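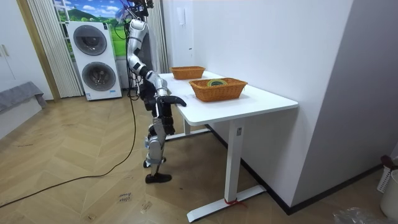 The white desk in its new corner, baskets and all.

I have been promising a post on the little desk for ages, so pour yourself something and settle in, because I have more to say on the subject of one plain table than any sensible person should.

Those of you who have been reading since the old apartment will remember that I used to do everything at the kitchen table. Bills, wrapping, mending, the great button sorting of last December (I am still finding buttons). It all had to be cleared off before supper and put back after supper, and things went missing in between. So when we moved into the Wunelska place I swore I would have one surface that never had to be cleared for a plate of food.

The only spot for it was the wall near the washer and dryer. I wasn't thrilled at first! I had pictured a window and a view of the trees, and what I got was a white wall with the intercom handset on it and the laundry for company. But I have come around completely. The dryer makes a nice low rumble in the evenings, and when it finishes I'm right there, so the shirts get folded while they're still warm instead of sitting in a heap until morning. And if somebody buzzes from downstairs I hardly have to get up.

The desk itself is a white top on a white metal frame, with those long flat feet that run along the floor. I went back and forth for weeks between white and something in a warmer color. In the end the floor decided it for me. It's herringbone, and it is easily my favorite thing in the whole apartment, and I didn't want another wood sitting on top of it and arguing. White just stays out of the way. It does show every speck of lint, I'll admit, so I keep a damp cloth close by and give it a wipe whenever I walk past with the washing.

Now, the baskets. I have a weakness for wicker and I know it. These two are a lovely orange-brown, one larger and one smaller, and they came from a shop called Vilela that I only went into to get out of the rain. They were 18 dollars for the pair and I carried them home feeling very pleased with myself. The smaller one lives toward the back by the wall, and the bigger one sits out in the middle where I can reach it without looking.

My rule for the big basket is that it holds whatever I'm using this week and nothing else. At the moment that means the roll of green and yellow tape, which has been going on everything lately. I used to keep tape in a drawer and I could never, ever find the thing when I needed it, and then I'd buy another roll, and you can guess how that went. Since it has been living in the basket I haven't bought a single new one.

The small basket is for things that need a decision. Odd socks, a receipt I might want, a key that must open something. I try to go through it every 3 weeks or so, and I try to be strict with myself, although the key has survived every round so far.

You may spot the bit of red tied at the bottom of the front leg, just above the foot. I've grown fond of it and it's staying. With so much white in that corner I like having one small cheerful thing down there.

A few of you wrote to ask how big a desk you'd need for a corner like mine. I'd say measure the wall and then take some off, especially if there's a washer nearby, and remember to leave yourself room to swing the door open and crouch down with a hamper. I taped the shape out on the floor before I ordered anything and walked around it for 2 days, bumping into nothing on purpose. I felt a bit silly, but I did go down a size afterward and I'm so glad.

What I haven't sorted out yet is the light. The pleated curtain is pretty but it does soften things, and by late afternoon I'm squinting at my needle. I've been looking at a clip-on lamp from Radeo, though I'm worried the clamp will mark the edge of the top. If any of you have one, please tell me how it has held up! I'd also love to hear what you keep in your own baskets, and whether you are any better than I am at throwing away keys.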